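Garnevgate Textile Fair: a day among the towels and tablecloths

Hall 7, a little after nine in the morning
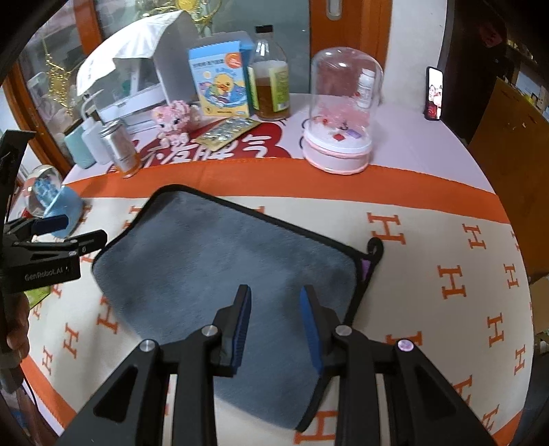

I went to Garnevgate in July to look at household linen, mostly towels, because we need to replace nearly everything in the guest rooms before the fall. The fair takes up three halls of the old market building and the yard behind it. Hall 6 is bedding and curtains. Hall 7 is bath and table linen, and I spent most of the day there. The fair guide listed 216 exhibitors, though a good number of those were sharing a stand with somebody else.

Getting there is easy enough. The bus from the station stops across the road from the east gate, and the line for badges moved quickly. If you drive, the lot fills early and the overflow field is a ten-minute walk over rough grass. Coffee is sold at both ends of Hall 7 and is better at the north end.

My first long stop was Stavov, who had stand 321. They sell mainly to small hotels and had a wall of plush towels sorted by color, from off-white through a lot of grays to a dark green I liked but can't use. The person on the stand let me pull down whatever I wanted and didn't hover. We talked for a while about edges. A towel usually goes at the hem first, and the ones I'm throwing out this year are nearly all still good in the middle with the sides coming apart. Stavov puts a separate bound edge on its heavier line and a plain turned hem on the lighter one. The bound ones cost more and take longer to dry at the corners. I asked for a sample of each.

We also talked about hanging loops. Guests hang towels by the loop if there is one, and if there isn't they drop them over the door. A loop sewn into a corner lets the towel hang long and narrow, so it takes up less room on a hook. A loop in the middle of the short side spreads it out a bit. I have short hooks in a narrow bathroom, so the corner is better for me. Check how far the stitching goes into the edge before you order. On one cheaper towel at another stand the loop pulled halfway out when I tugged it.

Color was the other question. Blue-gray is everywhere this year and I can see the sense in it, since it hides makeup better than white and doesn't look as heavy as charcoal. Plush fabric shows every stroke of your hand, though, and looks streaky until somebody smooths it down. Some buyers mind that. I don't, but I would not put it on an open shelf where people pass it all day.

Amadi was farther down the same aisle with tablecloths. They had a lot of printed cloth, including letters and other big repeating motifs, and a smaller range of plain ones with a woven stripe. I like a wide border on a tablecloth if it suits the table. On a round or round-edged table it can end up in odd places, partly on top and partly hanging down, so take your measurements with you. I had mine on a scrap of paper and was glad of it. Cream is a friendly background for orange or red, and less friendly to coffee. The stand was handing out a wash card with temperatures for each cloth, and I kept one.

Lunch was soup and bread in the yard, eaten standing up. There are too few benches.

In the afternoon I went to the folding and care session run by Kesano, a laundry service. It lasted 40 minutes and was more useful than I expected. The main points I wrote down were to wash new towels before first use, go easy on softener because it stops them from taking up water, and shake them out before drying so the pile stands up. They also said to fold bath towels in thirds lengthwise first — it keeps the edges inside the stack, where they don't snag. I have always folded in half and will try it their way.

I ordered nothing on the day. Stavov is sending two samples and a price for the bound-edge towel in two sizes, and Amadi will cut a cloth to length if the order is six or more. Parking was free after four, and the east gate closes at half past five.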